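Bench bits > Storage > Cans and tubs

Grinton lidded can, red
Stusix open tub, light blue
Sold separately or as the bench pair. In stock at Grestbridge, both.
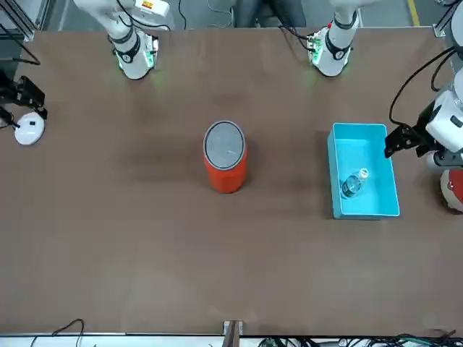 Red can on the brown top, lid down. Next one, lid up, with the light blue tub.
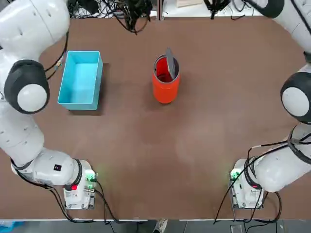 Page by Audrey-Anne Gauthier, Grestbridge counter. Updated April

The can first, as that's what most of you ring up for. Upright, round, red, grey lid on a hinge. Lid stays with the can – you open it, it stands up at the side, you close it again. We've stocked lift-off lids before and the lids go missing. Spare lids were a whole product line at one point.

Glossy on the outside. Wipe with a damp cloth, dry it, done. No scourers please, they dull the finish and we can't take it back after that. Red on the inside as well.

What people keep in them: screws, pencils, offcuts of cord, tea bags, dog biscuits. One customer does buttons by colour and has a shelf of the things. Fine for dry goods. Not for liquids, the lid is not a seal and was never sold as one. Not for paint either. Please stop asking about paint.

Food – dry and wrapped only. Wrapped sweets ok, loose flour no.

The lid has a ridged pattern on top. Labels stick, but not brilliantly. Put them on the side instead, or use a tie-on tag if you keep yours on a shelf at head height. Tags are on the sundries page.

Stusix tub

Plastic, light blue, rectangular. Open top, no lid made for it, and the Grinton lid obviously doesn't fit. Flat bottom so it sits properly. Sides lean out slightly towards the top, which makes it easy to get a hand in and scoop. Also means they nest when not in use, so a stack takes up very little cupboard.

Goes well next to the can for sorting. Tub for the jumble, can for what you're keeping. Or the other way about. Longways on to you seems to be how most people end up using it, less reaching across.

Washable. Warm water and washing-up liquid. We say no dishwasher, although Friday staff say theirs has been through plenty of times. Your risk.

Blue only at the moment. The green was discontinued by Stusix and we have none left, not even behind the counter. Grey was talked about, nothing confirmed.

Sizes and numbers

Sizes are on the shelf ticket and the delivery note, or ask and we'll measure one for you. The web listing had the tub wrong for months (length and width swopped round), now taken down until it's fixed. If you ordered off that and it doesn't fit your shelf, ring us, we'll swap or refund.

Cans come 16 to a carton. Split cartons no problem at the counter. For delivery we'd rather send full ones, less rattling about, fewer dents.
Tubs are single or any number you like, they go out nested.
We get through around 80 cans a week in spring, slower after that. Stock at last count 1,352 cans across both stores, so no shortage, whatever the MacDonald branch told you.

What it goes on

Asked a lot about the brown surface. Not one of ours, sorry. Matt finish, plain, and small bits do show up well against it. Nearest thing we carry is the MacDonald bench mat in dark tan, cut to lenght off the roll. Not the same colour exactly. Come and look at it before ordering, screens vary.

Delivery and collection

Collection from Grestbridge, side door, ring the bell. Allow a couple of hours after ordering online. Park in the yard but not across the shutter.
Delivery on the MacDonald van, local round only. Further out goes by parcel carrier and takes longer.
Cartons are checked before they leave. Open yours when it arrives anyway, dents need reporting within the week.

Returns

30 days, unused, receipt or order number. Cans with labels stuck on count as used. Tubs with a bit of dust in are fine, we're not fussy.
Hinge gone? Bring the can back whatever its age and we'll have a look. Usually the pin has crept out and it's a minute with the pliers. If it's past that, we swap it.

Not currently available: half-height can, can with handle, anything in yellow.

See also
Tie-on tags
Shelf strips, white
MacDonald bench mat, dark tan
Stusix divided tray (back soon)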